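FOR RELEASE 27 December 2024

Gratura Brings Back Its Winter Weeknight Supper Box, With Five New Soups and a Skillet Cornbread

GILTCOMBE – When the wind comes down off the hills and the driveway needs shoveling for the second time in one day, most of us want the same thing for supper, and that is something hot in a bowl with something warm and crumbly next to it. Gratura, the Giltcombe recipe and pantry company, is happy to announce that its Winter Weeknight Supper Box is coming back this February, and that it will be bigger, heartier and (we hope you'll agree!) a good deal tastier than the one that sold out last year.

The new box holds everything shelf-stable that a home cook needs for six suppers: the beans, the barley, the broth base, the little packets of spices already measured out, and a set of recipe cards printed large enough to read from across the stove. You bring the fresh things, which mostly means onions, carrots, a bit of butter and whatever meat your family likes best. Five of the six recipes are brand new soups, among them a smoky white bean, a creamy corn chowder, and a chicken and barley that has been simmering away in our test kitchen since the first cold night of fall. The sixth is a skillet cornbread that goes with every one of them.

We asked 100 households in and around Giltcombe to cook from the box before we settled on the final recipes, and goodness, did they have opinions. They told us the chowder wanted more pepper, so it got more pepper. They told us the lentil soup took too long on a school night, so we switched to a smaller lentil and brought it down to half an hour, start to finish. Several of them sent back cards with butter stains on them, and we took that as the highest praise there is. 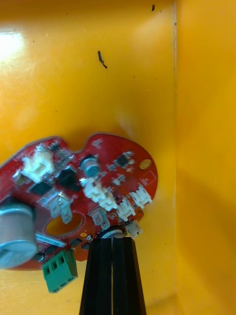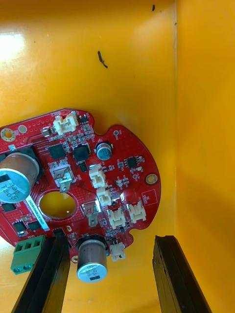
A red circuit board in a yellow container, with black gripper fingers at the lower edge of both photos.

Gratura will pack 2000 boxes for this first run, up from 715 last winter. Each one is priced at $39 and feeds a family of four for six suppers, with a fair chance of leftovers for lunch if nobody goes back for thirds. Customers who bought last year's box will receive a note with an early ordering link, and everyone else can order from the Gratura website beginning the first week of February. Local pickup will be available at our Pustirholm Road shop, where there will also be samples of the white bean soup on the counter for as long as the pot holds out.

For cooks who like to plan ahead, the recipe cards include freezing and reheating directions for all five soups. The cornbread does best fresh out of the oven, although it toasts up very nicely the next morning with honey on it.

About Gratura

Gratura makes recipe boxes, spice blends and pantry staples for busy home cooks. The company started with a single chili seasoning and now offers 501 recipes, free to read and print, on its website. Its kitchen and shop are in Giltcombe.

Press contact: Gratura Press Office, Pustirholm Road, Giltcombe. Recipe cards and sample boxes are available to food writers on request.

###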